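Section 4. Fitting Out and Loading the Table-Top Basket

This section applies to the Hivska small wire basket when used on a Novura work table. It covers placement, loading, daily use and cleaning. Assembly of the table is covered in Section 2. Wall mounting is covered in Section 6 and uses a different basket.

4.1 Before you start

Clear the table top. Wipe it with a barely damp cloth and dry it. Check that the table stands level on its floor covering. On carpet, press down on each corner in turn; if the table rocks, adjust the feet as described in 2.5.

Inspect the basket. Run a cloth along the upper rim and the underside. If the cloth snags, the coating is damaged at that point and the basket must be exchanged. Quote part number 308 when contacting the Ploltilitz parts desk.

CAUTION: Do not file or sand a damaged wire. Filing removes the coating and exposes bare metal, which will mark the table top.

4.2 Placing the basket

1. Set the basket down flat. Do not slide it into position.

2. Move it toward the middle of the table, with clear space on all sides. A basket placed near the front edge can be pulled off by a sleeve or cable.

3. Keep the cable hole near the back edge open. Cables routed through the hole must not pass under the basket.

4. Press lightly on opposite corners of the rim. The basket must not tip.

NOTE: Felt pads may be fitted under the basket. Use pads of the same thickness at all corners. Replace the full set when any one pad comes loose.

4.3 Loading cups and small items

The basket is intended for light items such as cups, small bowls and lidded containers. The maximum load is 2,000 grams, evenly spread. Items must be dry when loaded. The basket has no drip tray, and water will pass straight through to the table top.

1. Load the heaviest items first, against the back wall.

2. Lower each item into the basket and release it only when it touches the bottom. Dropped cups chip at the rim.

3. Stand mugs and tall cups upright. Small cups without a handle may be laid on their side.

4. Leave a gap between items wide enough to grasp the next one without shifting its neighbors.

5. Do not stack more than 2 cups. A third cup raises the stack above the rim and makes it unstable.

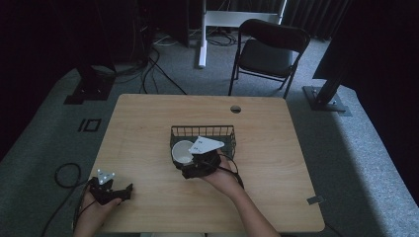
Tshabalala wrote in after the first issue of this guide to say that small cups laid on their side roll whenever the table is bumped, and that a folded dishcloth on the bottom of the basket put a stop to it. The method is acceptable for dry items. Change the cloth when it becomes damp, and do not let it hang over the rim.

A non-slip liner may be used in place of the cloth. Cut the liner slightly smaller than the bottom of the basket so that it lies flat. Liners with an adhesive back must not be used.

4.4 Removing items

1. Take items from the top and front first.

2. Lift straight up until the item is clear of the rim, then move it sideways. Pulling an item out at an angle can catch the basket and drag it across the table.

3. If an item is wedged, steady the basket by the rim and remove the items next to it. Do not turn the basket over to empty it.

CAUTION: Do not carry a loaded basket. Unload it, move it, and load it again.

4.5 Cleaning

Empty the basket once a week and shake out loose dust away from the table. Wash by hand in warm water with mild dish soap, using a soft brush along the joints where the wires cross. Rinse, shake off the water and stand the basket on a towel for at least 30 minutes before returning it to the table. Wipe any water left in the joints.

Do not use steel wool, scouring powder or bleach. The basket is not rated for the dishwasher.

4.6 Troubleshooting

Basket rocks on the table: Check for a missing or compressed pad. If no pads are fitted, place the basket on another flat surface. If it still rocks, the bottom is bent and the basket must be exchanged.

Dark marks on the table top: The coating is worn through on the underside. Stop using the basket. Clean the marks as described in 2.9.

Cups stick together: Items were stacked damp. Separate them by hand with a slight twist and dry them before reloading.

Revised September 15, 2020. Replaces the January issue.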